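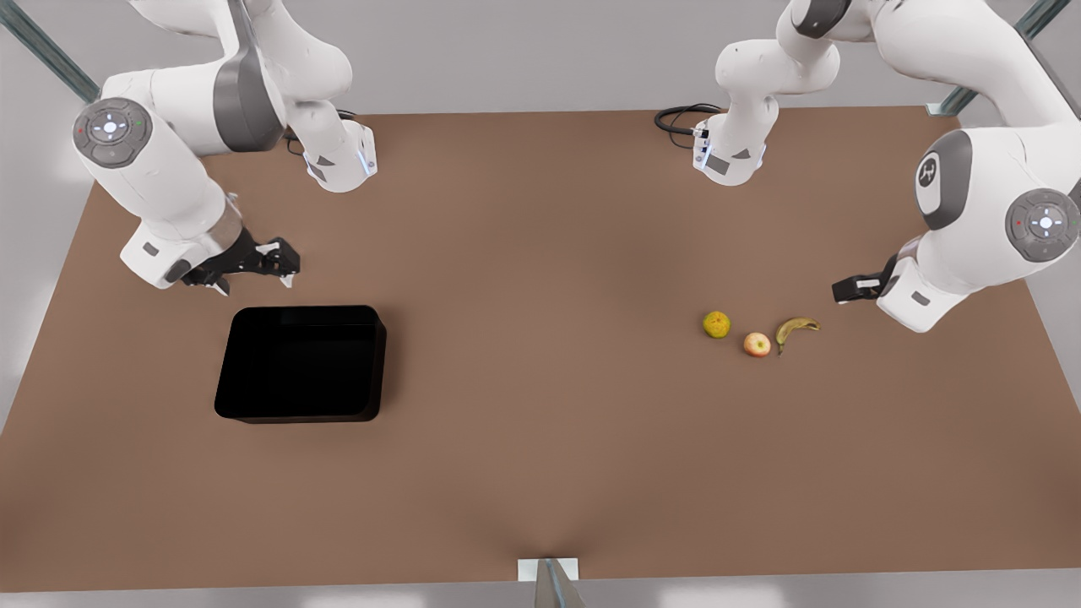
共同菜園「プラスタウ」定例ミーティング 議事メモ(2025年12月15日)

書記のわたしです。今回もゆるめの文体で失礼します。前回のメモが堅すぎて読む気がしないと言われたので、しゃべった順にそのまま書いていきますね。場所はいつもの喫茶マングンダップの奥の席、夜の部です。

1. 冬の畑の割り振り
まず区画の話から。北側の区画がずっと日陰で、去年のほうれん草がひょろひょろだったのを覚えている人も多いと思います。今年はもう野菜はあきらめて、堆肥置き場に回そうという案が出ました。反対はなし。ただ、水道から遠くなるのが面倒だよね、という声はあって(わたしも言いました)、ホースを継ぎ足すことになりました。長さは足して30メートル。継ぎ手は物置にあるはずですが、見当たらなければ買います。

2. 落ち葉集め
公園の落ち葉をもらう件、管理事務所から返事が来ています。袋に詰めて自分たちで運ぶならOKとのこと。やった! 軽トラは商店のネルカーさん(Nerkar)が午前中だけ貸してくれるそうです。去年みたいに銀杏の実が混ざると本当に匂いがつらいので、イチョウの並木のほうは避けましょう。

3. 会費
ここが一番長引きました。種代が上がっていて、今の月800円だと春の苗まで回らないかも、という話です。値上げするか、苗をやめて全部種から育てるか。わたしは種からやるのが好きなのでそっちに一票だったんですが、トマトとナスだけは苗がいいという意見が強くて、確かに前に種から育てたナスは秋まで実がつかなかったんですよね……。結局、会費は4月まで据え置きで、トマトとナスだけ苗、あとは種、に落ち着きました。来年度の会費はそのときにまた話します。

4. 収穫祭のふりかえり
豚汁が早々になくなった件。16人分で仕込んだのに、ご近所の方も寄ってくださって、後半に来た人はお茶だけになってしまいました。ごめんなさい。次は鍋を2つ出します。里芋の皮むきは前日にやっておくと楽、という提案もあり、これは即採用。手がかゆくなるので手袋持参で。
あと、焼き芋がすごく好評でした。品種を聞かれたのに誰も答えられなかったので、来年は札を残しておくこと。

5. 種の共同購入
園芸店ドゥンデデロのカタログが届いたので回覧中です。ほしいものに丸をつけて、次の人に渡してください。今のところ人気なのはスナップえんどうと紫のにんじん。紫のにんじん、煮るとお鍋がすごい色になるけど、味は普通においしいです。カタログが止まっている人は、どうか思い出して!

6. その他
・物置の鍵が固いです。油をさしておきます(わたし担当)。
・一輪車のタイヤがぺちゃんこ。空気入れを持っている方、貸してください。
・ネギは各自で抜いていってかまいません。奥の列だけは種取り用に残してあります。
・猫よけのネット、はがれているところがありました。洗濯ばさみで仮留め中です。

宿題
落ち葉用の袋の調達、ホースの継ぎ手探し、カタログの回収。どれも年内に済ませたいです。

次回は年明け、同じマングンダップで。日にちは掲示板に貼ります。抜けているところがあったら、メモの余白に書き足しておいてください。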